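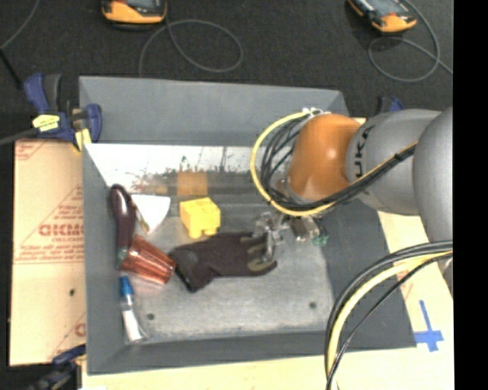

Home | Data | Notes | Changelog | Contact

# morklow-claims

Small claims disputes over lent and unreturned stuff – plain text summaries with labels

Genalyn Lacson, May 2026

## What it is

2,126 short summaries of small claims cases where one person wants their things back from another. Ex partners, flatmates, cousins, neighbours, a few band members. Written up from hearing notes at the Morklow and Sokau registries, one summary per case. No full judgements in here, go to the registry for those.

Started as a spreadsheet for my own use and got out of hand.

## Files

- `cases.csv` – one row per case
- `items.csv` – one row per disputed item, joins on `case_id`
- `outcomes.csv` – who got what, costs if any
- `labels.md` – label definitions, read this first

## Columns in cases.csv

- `case_id` – registry letter plus number, M or S
- `relationship` – partner, ex, family, flatmate, workmate, other
- `loan_or_gift` – what the claimant said it was
- `loan_or_gift_found` – what the adjudicator decided. Blank if settled
- `value_claimed` – whole dollars, as written on the form
- `written_proof` – y/n. Texts count as y
- `summary` – free text, usualy a paragraph

## Labels

I labelled everything once. Castillo did a second pass on the Sokau cases only. We disagreed on 68 of them, nearly all loan vs gift, and those are flagged `disputed` instead of being forced one way. Use them or drop them, up to you.

"Gift with strings" was its own label in the January version. Gone now, folded into gift. Old scripts that look for it will break.

## Known problems

- 14 cases have no outcome. Files were out on appeal when I went in
- 5 duplicates between the two registries, where a claim got moved. Left both in, see `moved_from`
- values are what people claimed, not what the thing was worth. One couch is down at the price of a decent used car
- Sokau stopped recording relationship for a while, so lots of `other` in that stretch
- pets are in `items.csv` as items. That's how the law treats them there, please don't email me about it
- dates are month and year only, on purpose

## Privacy

Names, streets and workplaces taken out by hand. Nicknames too where I caught them. If you find one I missed, tell me the `case_id` and I'll pull the row that day. Don't try to match cases back to people.

## Not good for

Predicting how your own case will go. Drestuvia rules on gifts between partners are a bit odd and don't carry over well. Also only covers disputes that got as far as a hearing – most people give up or get their stuff back well before that.

## Loading

Comma separated, UTF-8, header row. Summaries have line breaks inside quotes so don't split on newlines. Spreadsheet programs will mangle the ids unless you import that colum as text.

## Licence

Free for research and teaching, credit the dataset by name. Ask first for anything commercial.

## To do

- appeal outcomes
- redo `workmate`, too broad
- Sokau relationship gap, if the paper files turn up

Contact: Genalyn Lacson, through the Contact page | © morklow-claims | Back to top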